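Kendlow Kitchen Rentals: questions renters ask us

Kendlow rents shared kitchen space by the hour to bakers, caterers and people who make jam, sauce and the like for sale. These are the questions that come in most often. If yours isn't here, write to Lindsay Quinlan at the Plomside office.

## Booking

**How far ahead do I need to book?**

Two days for a weekday morning, longer for evenings. August and December fill up early, and we don't keep a waiting list. If a slot opens up, it goes back on the calendar and the first person to book it gets it.

**What is the shortest booking?**

2 hours. Setup and cleanup count as part of your time, so a two-hour slot gives most people a bit over an hour of cooking.

**Do I pay a deposit?**

Yes, $100, paid once when you open your account. It stays with us as long as you rent and comes back to you within 20 days of closing the account, less any cleaning charges.

**Can I move a booking?**

You can move it once for free up to noon the day before. After that the slot is charged in full.

## Cold storage

**Is fridge space included?**

One shelf is included for the length of your booking. Overnight storage is extra and is charged per shelf. Label everything with your business name and the date it went in. Unlabeled food is thrown out at the 8 a.m. check.
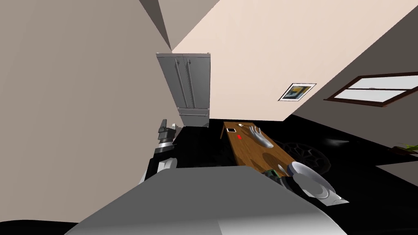 Raw meat goes on the lowest shelf only, in a tray with sides. We have had trouble with this at Plomside, and a second warning now means losing overnight storage for the rest of the month.

**Can I store dry goods between bookings?**

There are lockers at both sites. Flour, sugar and grains have to be in sealed tubs – paper sacks on their own are not accepted, even unopened ones. Lockers are rented by the month and you bring your own padlock.

**What happens if the power goes out?**

We log fridge temperatures and will tell you if your shelf went above the limit. You decide what to do with your stock, but anything over the limit can't be used on our premises. We don't insure renters' food.

## Permits and paperwork

**Do I need my own food license?**

In most cases, yes. Our permit covers the building and the equipment. It doesn't cover what you make or sell. Call your county health department before you book, and ask whether they need a letter from the kitchen. We can send one the same day. 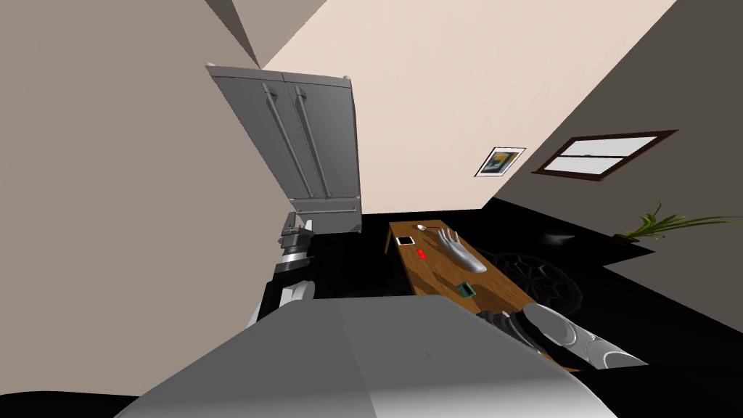

**Who needs a food handler card?**

Each person who touches food, including helpers who come in for a single shift. Send us a copy before the booking. Cards from other states are accepted if your county accepts them.

**What address do I put on my labels?**

Use your business address. If your county wants the place of production as well, the Plomside site is Unit 909, Keskinen Road.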